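4.2 Do shallow trays keep small accessories in order?
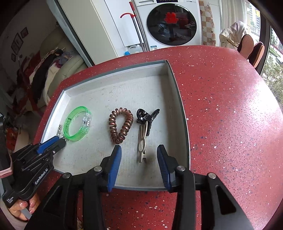 Much of the advice on storing small personal items rests on a claim that is seldom tested: give each kind of thing a visible home and people will put it back there. The Hovby guidelines repeat it, and so does most of the work that followed them. We were not convinced when we began this part of the study, and the results have given us little reason to change our minds.

The trouble starts with the word "kind." Hair ties, clips, bracelets and chains are usually treated as one group because they are small, worn on the body and taken off at the end of the day. They have little else in common. A claw clip is stiff and bulky and takes up the same space however it is set down. A fine chain has no fixed shape at all. Yakubu storage scores, which we used in the first round, give both items the same value, and we think that is a mistake. A tray that suits one may be quite wrong for the other.

Figure 3. Accessories in a shallow open box on a red speckled table: a green bracelet, a silver chain, a brown coiled hair tie, a black claw clip and a beige hair clip.

Figure 3 shows the type of mixed set we mean. The five items lie more or less in a row, and all of them can be picked out from above, which is the main argument made for an open box. It is a fair argument as far as it goes. But the chain is bunched up near one wall, and the two clips are touching. A rater using the Lando checklist would have to call this set "sorted," because the checklist asks only whether every item can be seen. Whether a person could lift out one item without dragging another along is a separate question, and the checklist has no line for it.

We asked 26 households to keep their accessories in a shallow open tray during October and to note each time they took something out or put it back. The diaries gave us 203 usable entries. In 178 of these the writer said the item had been found "right away." Taken alone, that figure looks like strong support for the open tray, and an earlier draft of this section treated it as such. Shota Ishida, who read that draft, pointed out that people tend to write in a diary when things go well. Someone who gives up on a knotted chain and leaves the house without it has little wish to record the fact. We have no way to correct for this and would ask readers to treat the number with care.

The entries that mention trouble are more useful. Most concern chains, either caught on something else or tangled on themselves. Coiled hair ties come next, usually for picking up loose hair or hooking onto the teeth of a clip. Bracelets are hardly mentioned. It would be easy to conclude that chains need a place of their own, and that may be right, but most of our households already knew this. Several wrote that they had a hook or a small dish for chains and did not use it.

That last point sits badly with the usual account. If people with a suitable place for an item still drop it in the shared tray, then the lack of a visible home was never the problem. The Aketti trial ran into something similar with kitchen drawers and put it down to poor labels. We doubt that labels would have helped here. A tray near the door or the bed is simply the closest flat thing at hand.

We also looked at dividers. Households given them used them for up to nine days before items began to drift across. The sample was small and the dividers were cheap, so a better design might last longer. We would want to see that shown before recommending the expense.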